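Around the House

The Secondhand Shelf: What Calloway Threw Out, and What It Took Home Again

Last updated: September

The Calloway swap shelf has moved for the third time in its short life, and now lives along the back wall of the old feed store on the Mitudstead road, between the door that sticks and the door that doesn't open. Hours are whenever the lights are on. If the lights are on and the place is locked, try again after 3, when somebody has usually noticed.

For newcomers: you bring a thing you no longer want, you leave it, and you go home with a thing somebody else no longer wanted. Money does not change hands. Opinions do. The shelf was started by Delphine Baptiste, who had moved into a smaller house with the contents of a larger one and was tired of walking sideways down her own hallway. She put a fondue set out by the road with a note on it. By evening the fondue set was gone and two other fondue sets had been left in its place.

She has kept a log ever since, in a green ledger with a pencil on a string, and she let us read the summer pages. Over 33 people signed in. Eleven of them wrote down what they brought and what they took, as requested. The rest wrote things like "stuff" and, in one case, "you know what you did."

What came in was bread machines. It is always bread machines. There seems to be a fixed number of them in this county, and they move from house to house on a slow circuit, each one making a single dense loaf per household before it goes back out to pasture. We also received a croquet set short one mallet, a lamp shaped like a heron, a box of jar lids that fit no jar, and sixteen volumes of an encyclopedia that stops partway through S. If you have questions about Sweden, you are on your own.

What went out was harder to predict. The heron lamp lasted less than an hour. Two grown men had words over a potato ricer. The jar lids were taken by a person who would not give a name and who looked, according to the ledger, "pleased."

Delphine has asked us to pass along a few requests before the fall cleaning gets going and everybody's garage empties itself at once.

Tape the cord to the thing it belongs to. There is a bin of loose cords under the shelf, and it has become a kind of wildlife. If your appliance works, write "works" on a piece of tape and stick it on. If it works but you have to hold it a certain way, write that too, and say which way. Wash it first. A waffle iron is not improved by the memory of other people's waffles.

No mattresses. No paint. No aquariums with anything in them. Exercise equipment is accepted only if you can carry it in by yourself, on the theory that if you can, it must have done you some good.

Books are fine, within reason, and reason has been set at one grocery bag per visit. The Stestau branch shelf up the road takes books without limit and is said to be regretting it. We have offered them the encyclopedia and have not heard back.

As for small kitchen things, bring them. They go faster than anything else, especially once the weather turns and people remember they own a stove. Rice cookers, canisters, kettles, colanders and decent knives rarely see a second sunrise. Knives should be wrapped in newspaper with KNIFE written on the outside. This was added to the rules in pencil, with some force.

If you took the potato ricer and have since made your peace with mashing, there is a waiting list. Leave it with Delphine or on her porch, and she'll see that it goes to the next name down, who has been very patient and mentions it every time he comes in.

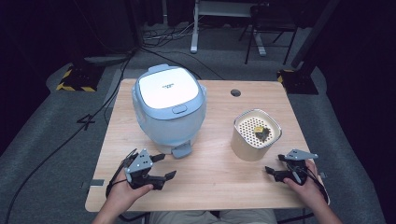

Rides to the Umeck Fair

The van leaves from the feed store lot at 11 and comes back when the driver has had enough pie. Bring a chair if you plan to watch the tractor pull, and a hat if you plan to complain about the sun. Sign up on the sheet by the door that sticks.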